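Small Press Novella Series: Planning, Editing and Launching Four Linked Romances
Project report, Publishing module, final version (sorry for the length)
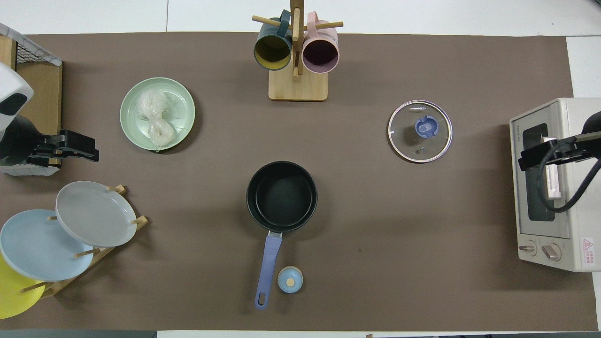

Nana Abugri thought the second book should have come out first. Readers who pick up a series in the middle don't go back, she said, and the second one had the better opening chapter by miles. We argued over this for most of January. I still think she's half right, see Order below.

What we set out to do
Write and publish a short series of linked romance novellas, all set in one made-up harbour town, Berge. Four planned, two finished. Ebook only. Target was 18 thousand words each, first one came in under, second one well over. Prornar was our imprint name. We wanted something short that no other publisher had, took ages, nobody loved it in the end but it was free.

Who did what
Me: book one, blurbs, newsletter. Nana: book two, series bible, most of the copy edit on both. Covers were shared, badly. Next time one person does covers.

The series bible
Started as a single page. By the end of book two it was 11 pages and still missing things. The ferry timetable mattered more than we expected, as both plots hang on somebody missing the last boat, and in book one the last boat goes at nine and in book two it's half past ten. Caught by a beta reader. Also the baker had two different surnames. Fixed in the second upload.

Lesson: write down times and surnames straight away. Eye colour we had down from the start and it hardly came up.

Beta readers
Five said yes, three sent notes back. Notes on book one were mostly about the ending. Too quick, he forgives her in a paragraph. I added a scene on the harbour wall and took out the letter, which I miss. Notes on book two were mostly about the brother, who everyone liked more than the hero. Nana left him alone and gave him book three.

Order
Book one is the lighter story and introduces the town. Book two has the stronger hook but you need to know about the flood, or at least we thought so. One reader started with two by accident and followed it fine. So Nana's point stands. If we did it again I would move the flood into a short prologue and let people start were they like.

Launch
Preorder page for book one went up too late, only a fortnight before. Book two got six weeks and did better, though it also had book one behind it so it's not a fair comparison. The newsletter was called Nestent (the heroine's boat). Up to 2000 words of bonus story went to anyone who signed up. Replies were nearly all about the bonus story and not the books. Not sure what to do with that.

We used Udirard for the mailing list. Fine once set up. The welcome email went out twice to the first batch and I had to write an apology.

Things that went wrong
Formatting. Scene breaks vanished on upload and half of chapter four read as one long conversation. Check the file on a phone as well as a laptop.
Blurb for book one gave away the proposal. Rewritten.
No budget for a proofreader, and it shows in places. Chapter nine especialy.

Still to do
Book three outline is done, draft isn't. Book four is a title and a wedding. Nana wants to carry on after the module ends and I've said yes to three, we'll see about four.

Appendix A is the bible, Appendix B the beta notes with names taken out. Sales sheet handed in seperately.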